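Comparing Two-Finger Grippers on a Mixed-Object Pick Test 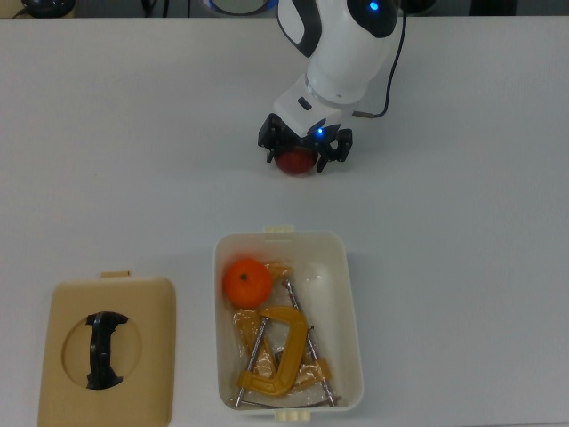
Gripper closed on the red ball, container open, lid set aside to its left.

This procedure compares two-finger grippers on the same arm, using the same objects and the same controller settings. We wrote it for the Flineck and Nindska grippers, but it applies to any pair with a common wrist flange.

Before you start

Mount the first gripper and torque the flange screws to the value on its data sheet. Route the cable along the back of the wrist and leave enough slack for a full turn of the last joint. Jog that joint to both limits by hand control. If the cable goes tight at either end, reroute it now.

Enter the tool mass and center of gravity in the controller. The Flineck weighs 858 g with its adapter and the Nindska 795 g. Do not carry one set of values over to the other gripper.

Running the test

1. Place the open container on the table with its long side running away from you. Lay the lid flat beside it.

2. Set the arm speed to 100 mm/s for the approach and the lift.

3. Set the grip force to the lowest value the gripper accepts. Pick the ball and hold it above the table for ten seconds. If it slips, raise the force one step and repeat. Log the first value that holds.

4. Move over the container and release. Record the finger opening at which the ball drops.

5. Repeat with the mandarin, then the clamp, then one of the thin rods. Rods are the hardest case - fingertips with even slight play will let them rotate.

6. Swap grippers, update the tool data and start again from step 1.

Reading the log

The controller writes one line per grasp. Fault 1131 means the fingers reached their end stop without contact. Count it as a miss and leave the force setting alone.

Compare the holding force for each object separately. An average across all objects hides the differences that matter. Emanuel Cârstea's script in the Munteanu folder sorts the log by object and gripper.

Known issues

Crinkled clear film confuses the depth camera. Points drop out over the bag, and the planner may aim too low. Set a minimum height above the container floor before enabling automatic picks.

Script updated in October by Gheorghița Mihăilă to accept logs from the Dristorance controller.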